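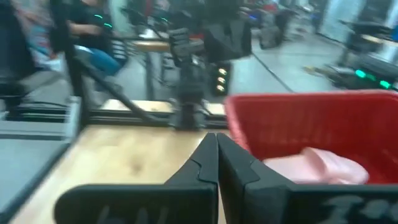 Sliders have a way of breeding by the back door. We start every April with everybody's footwear lined up nicely on the mat, and by the first warm Friday there is a heap you have to wade through to get the washing out. I have tried a wire rack, a canvas bag that hung off a hook, and a rather handsome wooden crate that I still feel guilty about giving away. What has lasted is the humblest of the lot, a red plastic bin pulled up to the wooden table, with the pale pink things going in first and everything darker waiting its turn. It's cheap, it can be hosed down, and you can spot it from the far end of the garden.

How to sort out your sliders for the summer

What you'll need

A plastic basket or bin with a flat bottom
A table you don't mind wiping afterwards
A washing-up bowl
An old nailbrush
Washing-up liquid
2 old towels

Step 1: Get them all out

Go round the whole house and the car before you do anything else. Look under the beds, and do look in last year's swimming bag (I found one there that I'd been blaming the dog for). Put the whole lot on the table, where the light is better and your back won't complain, and match them up. Any slider without a partner goes to one side until you've finished, and if its other half hasn't appeared by teatime I'm afraid it's time to say goodbye.

Step 2: Give them a wash

Fill the bowl with warm water and a small squirt of washing-up liquid. Hot water is a bad idea with foam soles, which can shrink or go a funny shape, and there's no getting them back. Scrub the footbed first, working from the heel to the toes, then turn the shoe over and go along the grooves in the sole. Straps with ribs in them hold on to sun cream like nothing else, so take your time there.
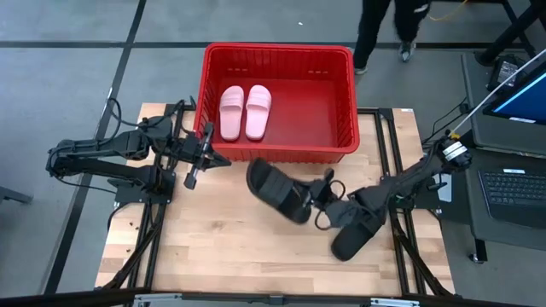 Rinse them under the outside tap, give each one a good shake and lay them on a towel with the soles up. Keep them out of full sun while they dry, and off the radiator too. Leave them overnight if you can bear to. I have been impatient about this and ended up with a basket that smelt like a pond.

Step 3: Pack the basket

Start with the light colours. Lay the first pair flat on the bottom, side by side with the toes pointing the same way, and push them up to one end so there's room for the next pair beside them. Black ones go in last, as a new black sole can leave marks on a pale strap if it's pressed against it for weeks.

My friend Dima Mansour, who has four children and a very small hall in Hindley, stands hers on their sides like books. You do get more in that way, though they slide over the minute somebody takes a pair from the middle.

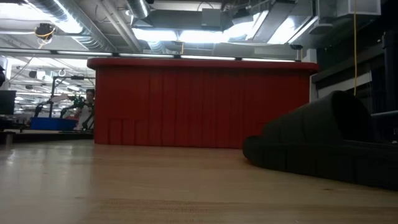 Big chunky pairs are the awkward ones. If they won't lie flat without squashing their neighbours, nest them sole to sole, one heel to the other's toe, and tuck them along the long wall of the bin. Don't fold the straps down to make space, as they'll keep the crease and rub the top of your foot.

Step 4: Find it a home

Put the bin where people already kick their shoes off, even if that isn't where you'd like it to be. Ours was tucked in the cupboard for one whole summer and stayed beautifully tidy and quite empty. It now lives just inside the back door, and most evenings most of the shoes are in it.

Tip it out every couple of weeks to get rid of the sand and grass, wipe round the inside with a damp cloth, and let it dry before you put everything back.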